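Subject: Re: [ukarach-users] Grasp planner times out on cluttered counters
From: Keegan Després
Date: March 23, 2023

Uchenna Bako wrote:

> Has anyone got the sampling planner to behave once there are more than a
> handful of things on the worktop? With one object it finds a grasp almost
> at once. With a full counter it chews through all 200 candidates, rejects
> nearly every one for collision and then gives up. I have tried raising the
> limit and it only makes the wait longer. The transparent items are worst,
> the depth from the simulated camera goes straight through them.
>
> Also, is the Simard branch safe to use yet, or should I stay on the release?

Hi Uchenna, hi all,

Yes! I've spent the past fortnight on exactly this and I'm really pleased with where it has got to, so forgive the long reply.

First, the timeouts. The release version draws its grasp candidates over the whole point cloud, then throws away the ones that belong to the wrong object, then checks what is left for collisions. On a bare counter you never notice. On a busy one, most of your 200 go to things you never asked it to pick up, and raising the limit just buys you more of the same. On the Simard branch I've swapped the order round: mask first, sample inside the mask, and do a cheap check on the fingers alone before the full arm check. The finger check is just two boxes against the cloud, and it gets rid of a surprising amount of rubbish before the slow part starts.

With that in place, 48 candidates is enough for every layout I run here. I've left the old default alone so nobody's saved results change under them, but do try the lower number, it makes the whole thing feel like a different program. The setting is max_candidates, in the same file as before.

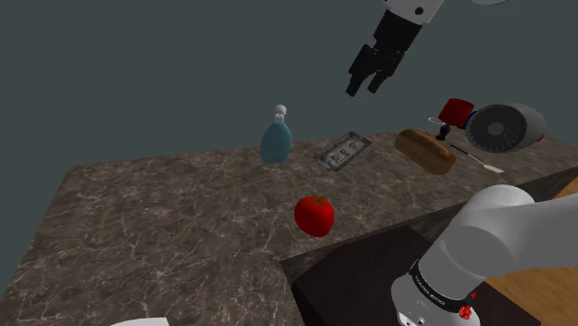 The other change is how the approach direction is picked. We used to come straight down on everything, which is fine for a tomato and hopeless for a hair dryer lying on its side, where the fingers land on the widest bit of the body and slide off. Now the planner looks at the local shape of the cloud and tries up to 5 tilts from vertical, starting with the smallest. It stops at the first one the arm can reach without its own links fouling the edge of the counter. That last test used to happen right at the end, after the path had been planned, so we were doing a lot of careful work on paths that could never be used.

On see-through objects you are quite right, and I don't have a full answer. The renderer hands back the depth of whatever is behind the plastic, so a clear tray looks like a slightly lumpy patch of marble and the planner will happily sweep a finger through it. What I do for the moment is take the mask from the colour picture, find any region where the mask says "object" and the depth says "counter", and fill it with a block 5 cm tall. Crude, I know! It won't give you a good grasp on the tray itself, but it does stop the arm ploughing through it on the way to something else. Tall bottles need a taller block, and you have to set that by hand for now. If somebody wants to write a proper depth-completion step I would be delighted to help test it, and the hook for it is already there (look for fill_missing in the perception folder).

As for whether the branch is safe: in simulation, yes, go ahead. On a real arm I'd wait. The folk at Zerville have it running with the speed turned right down and they found one nasty case where the tilt search flips the wrist between two neighbouring solutions. I have a fix half written – it keeps the previous joint angles and charges a penalty for moving far from them – and I hope to merge it in April.

Two small things that caught me out, in case they save you an evening. If you load scenes from the old Somis format, the counter comes in without a collision shape, and the planner will cheerfully send the elbow through it. Run the converter again and it sorts itself out. And please clear the cached masks after you shuffle the objects. I lost most of a morning to a planner that was quite certain the bread was still where it had been the day before.

Could you send me one of the layouts that fails for you, along with the random seed? I'd love to add it to the test set. Logs are welcome too, at the chatty level if you can bear the file size.

Cheers,
Keegan

Ukarach users' list | Contact the list owner | Copyright remains with the authors of each message | Back to top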